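How to Descale and Deep-Clean Your Kitchen Kettle (and Keep It That Way)

If you live where the water is hard, you already know the sound. The kettle starts to grumble a full minute before it used to, little white flakes turn up in the bottom of your tea, and one morning you look inside and find something like the floor of a cave. I put up with this for years in our old apartment in Rangel, where I think the water came straight through a chalk cliff, and I was forever buying new kettles when all I needed was a bottle of vinegar and an afternoon with nothing much in it.

This method works on electric kettles with a steel or glass inside. If yours has an enamel lining, check the booklet first, as some makers don't want acid anywhere near it.

What you'll need

Plain white vinegar or citric acid powder
A soft bottle brush
An old toothbrush
A dish towel
Baking soda, if the outside is greasy

Before you start

Unplug the kettle, lift it off its base and let it cool completely. Pull out the spout filter if it has one (mine clips in from the inside and takes a bit of wiggling, so don't panic if yours is stubborn). Then clear yourself a good stretch of counter next to the sink. I like to have everything laid out before I begin, otherwise I end up dripping all over the kitchen hunting for the toothbrush.

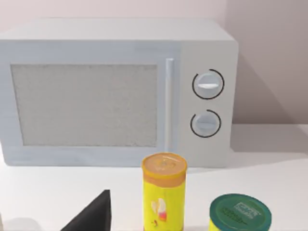
Step 1. Fill the kettle halfway with equal parts white vinegar and cold water. If you prefer citric acid, and I do in winter when I can't open the windows, stir two tablespoons into a quart of water instead. It smells of almost nothing and does the same job.

Step 2. Bring it just to a boil, switch it off and unplug it again. Stay in the room for this part, because vinegar can foam up when there's a lot of scale. Tell everybody in the house what's in there, too! My husband once made a whole pot of coffee with it, and he still brings it up every December when his sister visits.

Step 3. Leave it to soak for an hour. Drop the spout filter into a cup of the same mixture while you wait.

Step 4. Pour it all down the sink and have a look. Most of the scale should have let go. Whatever is left can be coaxed off with the bottle brush, going gently around the heating plate – please don't use steel wool, it leaves scratches and the new scale just loves to settle in them.

Step 5. Rinse well, fill with fresh water, boil and pour it away. I do this 3 times. If you still catch a whiff of vinegar, do it once more.

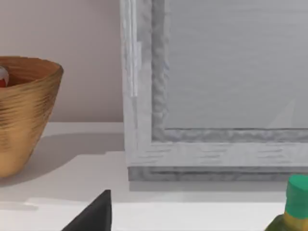 The outside

Wipe the body with a damp cloth and a pinch of baking soda, then again with clean water, and dry it with the towel so it doesn't spot. Never put the kettle or its base under the faucet. The toothbrush is handy for the hinge of the lid, where a sticky brown line likes to form.

How often?

In a hard water area, every month or so. We moved to Holtonen since then, where the water is much softer, and I get away with twice a year. Emptying the kettle at night helps more than any gadget I've tried.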